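Home | Archives | Threads | Members | Help
Search this list Go

[sulness-screenings] Re: Part two of the Jullenari film

Hello Myrtle and everybody,

I meant to answer this last night, but I got to the end of your message and ended up watching the first half hour over again, so blame yourself! Myrtle Bellamy wrote:

> I liked the tour footage well enough, but does anyone else think
> part two skips over her brother completely? He wrote half those
> early songs and he gets one line. Maybe I dozed off.

You didn't doze off, dear. I kept waiting for him too. There's that lovely stretch in the kitchen where she's working out the chorus on a borrowed guitar, and you can hear a man humming the low part behind her, and I'd bet good money that's him, and the film never says so.

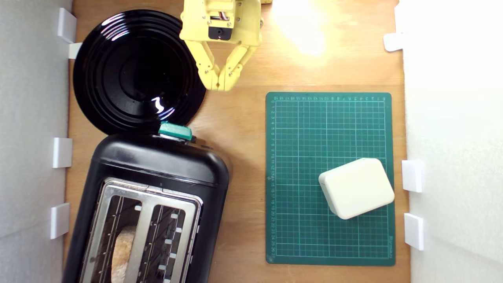 Page last changed: September, 4:13 pm

What I did love was the Sasumen concert. She thought they'd sold 50 tickets and then 400 people came, and the sound man had to run home for a longer cable (I could have listened to him tell that story all evening). Soledad thinks the whole section runs too long. I'd have cut the record label meetings instead, because after the third one I couldn't tell those fellows apart.

Joana, do you still have the old radio interview, the one that runs 77 minutes? I remember the brother talking quite a bit in it, mostly about their mother's piano. I'd be glad to borrow it before we get to part three.

Freya is bringing the projector again, and I'll do the lemon bars.

Warmly,
Lucinda Pruitt

Filed under: Music Documentaries, Member Discussion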